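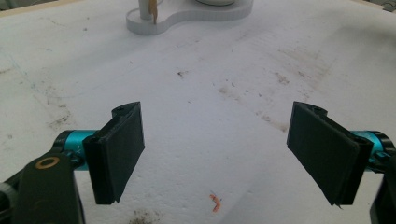

Hunex Canvas Tool Roll

Search our shop Go

2 min read

I've been carving spoons for 11 years and I went through a lot of tool rolls before I sewed my own. The Hunex is the fourth version, and I finally like it enough to sell it!

It's waxed canvas, 36 inches long when you lay it out, with deep pockets along the bottom and a flap that folds over so your knives don't slide out on the bus (ask me how I know). The ties are cotton tape. I tried buckles on the Wutus, our old roll, and they kept digging into my back - so they're gone.

Salma Abdelaziz does the stitching on the pocket edges, double rows, and she's much neater than I am. I cut and wax everything myself, which means my kitchen smells like a candle shop most of the year.

The wax will feel stiff at first. Just use it and it softens up. Please don't put it in the washing machine - wipe it with a damp cloth and hang it up.

Colors are moss and rust. Moss is sold out until June, sorry! The price is $91 with the strap.

- Lizelle Matlala

Contact us | © 2022 Odera Goods | Back to top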